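Lista de comprobación previa a ejecución autónoma, con comentarios
Célula de vaciado de cajas, Elville
Software de percepción, planificación y control (rama Povberg)
Revisión: abril, turno de mañana, inicio 8:40
Rellena: Vasanthi Abeysekara
Segunda firma: Gayan Howlader

Marcar OK, NO o N/A. Todo NO lleva comentario y responsable. Con un NO en la sección 1 o en la 4 no se pasa a automático.

1. Parada y modos

1.1 La parada de emergencia corta el movimiento y el planificador pasa a estado bloqueado. OK
1.2 Tras rearmar, el planificador no retoma la trayectoria anterior. OK
Comentario: en la versión anterior quedaba una orden en cola. Se ha repetido la prueba en dos posturas distintas y la cola aparece vacía en ambas.
1.3 El límite de velocidad en modo manual se lee del controlador y no del fichero local. OK
1.4 Pérdida de comunicación con el ordenador de planificación: el brazo se detiene. OK
Comentario: parada registrada a los 109 ms de soltar el cable de red. Está dentro de lo admitido para esta célula.

2. Percepción

2.1 Calibración cámara-base cargada y con la firma del último ajuste. OK
2.2 Error de reproyección dentro del límite. OK
2.3 Las paredes inclinadas de la caja se segmentan como caja y no como objeto. NO
Comentario: en la pared del fondo aparece de vez en cuando una máscara falsa. El filtro por altura la elimina casi siempre, pero no en todos los casos. Lo lleva Gayan.
2.4 Las marcas del suelo de la caja no generan propuestas de agarre. OK
Comentario: los arañazos claros daban falsos positivos con el modelo viejo. Con el actual, ninguno en la serie de hoy.
2.5 Objetos negros y brillantes con profundidad suficiente. NO
Comentario: siguen saliendo huecos en la nube de puntos. Mientras no se corrija, esos objetos se marcan como no agarrables y se dejan para el final.
2.6 Objetos pequeños junto a la pared detectados por separado. OK
Comentario: si se tocan entre sí, a veces se unen en una sola máscara. Abierta incidencia 261 en Mersha.

3. Planificación

3.1 Modelo de colisión de la caja actualizado a su posición real. OK
3.2 Mordaza de sujeción de la caja incluida en el modelo. OK
Comentario: añadida como volumen simple con holgura. El mango sobresale más que el cuerpo, así que el volumen se ha hecho según el mango.
3.3 Mazo de cables de la muñeca incluido en el modelo. NO
Comentario: el modelo solo tiene la muñeca desnuda. Los cables forman bucles por fuera de ese contorno. Se aumenta el margen del último eslabón hasta tener una malla mejor. Lo lleva Vasanthi.
3.4 Giro del eje de la herramienta limitado por software. OK
3.5 Si no hay solución, el planificador devuelve error y no reintenta más de 9 veces. OK
3.6 Compartimento trasero excluido de la zona de agarre. OK

4. Zona de trabajo

4.1 Caja fija, sin juego al empujar con la mano. OK
4.2 Nadie dentro del alcance del brazo al pasar a automático. Se comprueba en el momento del paso, no antes.
Comentario: la casilla la rellena quien tiene el pulsador. No se deja marcada de una serie a la siguiente.
4.3 Cables del suelo fuera del recorrido de las personas. NO
Comentario: pendiente de canaleta. Se avisa de palabra a quien entre.
4.4 Superficie junto a la caja sin piezas sueltas que entren en el barrido. OK

Por el NO de 4.3 la serie se queda en manual a velocidad reducida.

5. Control de la pinza

5.1 Apertura y cierre responden desde la interfaz de Trikimik. OK
5.2 Lectura de fuerza a cero con la pinza libre. OK
5.3 Altura mínima sobre el fondo de la caja aplicada en el controlador. OK
Comentario: antes se aplicaba solo en el planificador, y al mover a mano no protegía. Ahora está en los dos sitios.
5.4 Al detectar contacto inesperado, el brazo retrocede por el camino de entrada. OK

6. Registro

6.1 Reloj del ordenador y del controlador sincronizados. OK
6.2 Se guardan juntos imagen, máscara, propuesta elegida y trayectoria. OK
6.3 Espacio en disco suficiente para la serie. OK

Pendiente antes de la próxima revisión: 2.3, 2.5, 3.3 y 4.3. Las dos primeras se vuelven a probar con los mismos objetos para poder comparar los registros. 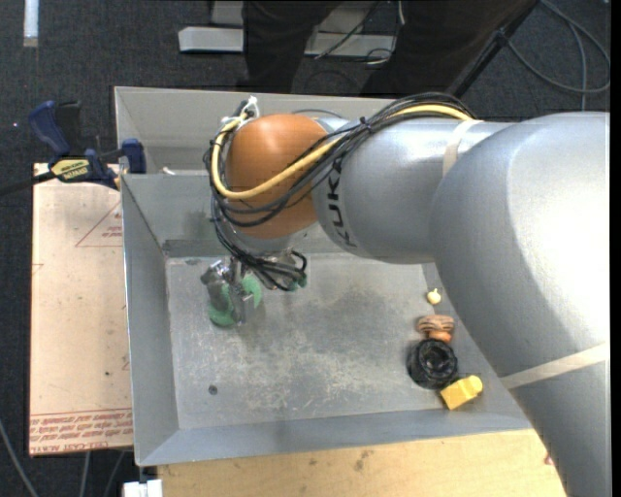 Puntos 3.2 y 3.3: mordaza en el lado izquierdo de la caja y cables en torno a la muñeca del brazo KUKA.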